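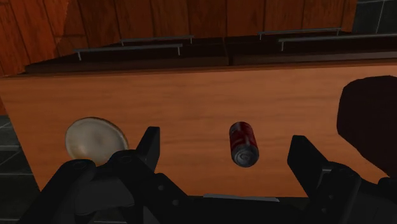

Shayne Kerslake wants to know why we keep putting numbers on policies that have only ever seen a simulator, and whether any of it will mean much once a real arm is involved. Fair question, and it came in just as we were finishing this item, so it gets answered first. Short version – we don't care about the raw score. We care about the order. If policy A beats policy B in sim, does it beat it on the bench too? That's the whole of the Tilska work at the moment.

What we did

Took checkpoints from the Clolent training run, 22 of them, early ones to late ones. Each got 300 simulated episodes in the cabinet-top set. Same start poses for every checkpoint, only the lighting and the object positions change between episodes. Then a much smaller batch on the real arm over at Weltstead, 20 tries per checkpoint, scored by somebody who wasn't told which one was running.

(The log says 307 for one checkpoint. Restart after a crash, seven got run twice. Duplicates are out of the results now, thanks to those who wrote in.)

What came out

Ranking holds up well at the top and bottom. The middle is a mess. Several checkpoints swap places and with so few real tries we can't seperate them properly, so please don't quote the middle of the table at anyone.

Grasp success is too generous in sim, as expected. Drops after lift are the worst match – friction again. Reaching the right object first time is the best match by a long way, which suprised a few of us. The can and the bottle behave much the same for reaching, much less so for lifting.

Lighting mattered more than we'd planned for. Hard shadows on the back wall moved the scores, and moved them differently for different checkpoints. Quinlan's version of the set has flatter light and gives a tidier table. Tidier isn't what we're after, so both stay in for now.

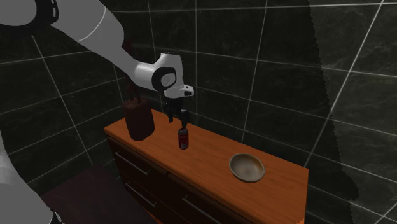
Next up

More real tries for the middle group. A friction sweep, if the cluster queue ever clears. Write-up draft in December, comments to the usual list please, and do say which version of the table you're looking at.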